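Can a crumpled foil tray go in with the recycling?

Our building switched haulers in April and the new flyer says "clean foil accepted." I have a stack of shallow baking trays and plenty of balled-up brown paper, and I don't believe half of what flyers tell me. Does this stuff really get recycled?
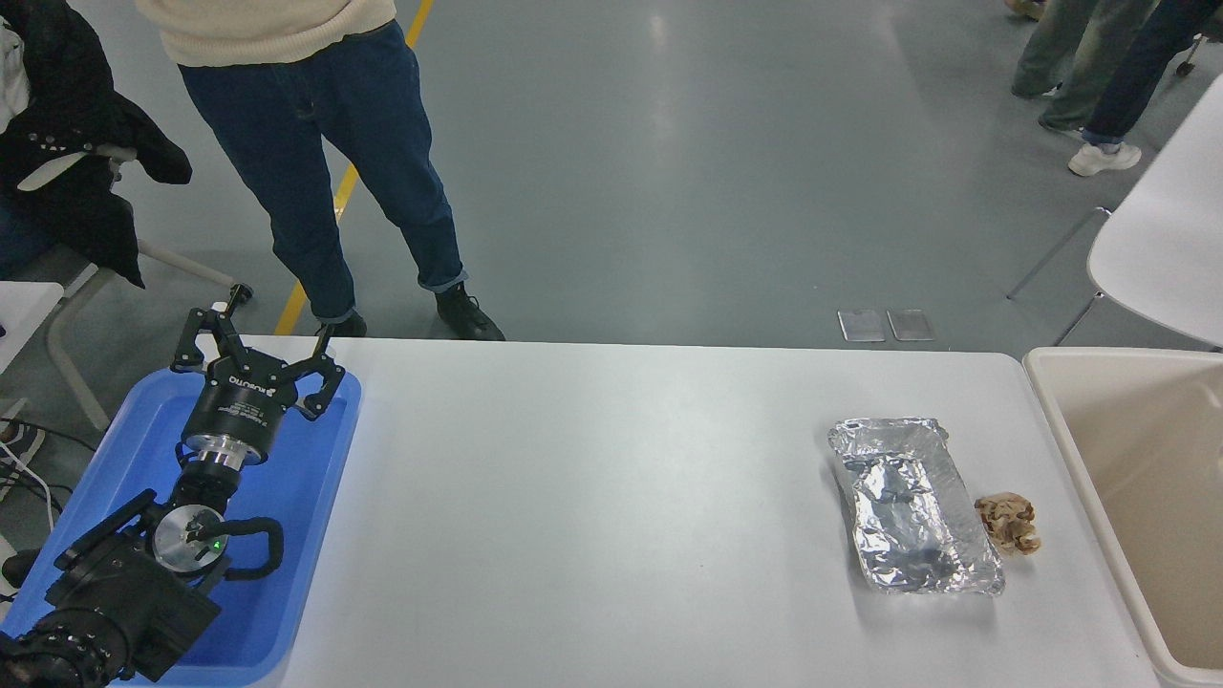

Tsung-han Chu
Depends on the hauler, whatever the flyer says. Call and ask what happens to foil at the sorting plant. Mine took 9 days to answer and then said yes to trays, no to thin sheets. Scrape the food off first. Paper balls can slip through the screens, so flatten them.

Tùng Võ
Just toss it all in, they sort it.

Tsung-han Chu
Do they? I've heard that one from 3 haulers and not one could say who does the sorting. Greasy paper goes in my trash until somebody shows me otherwise.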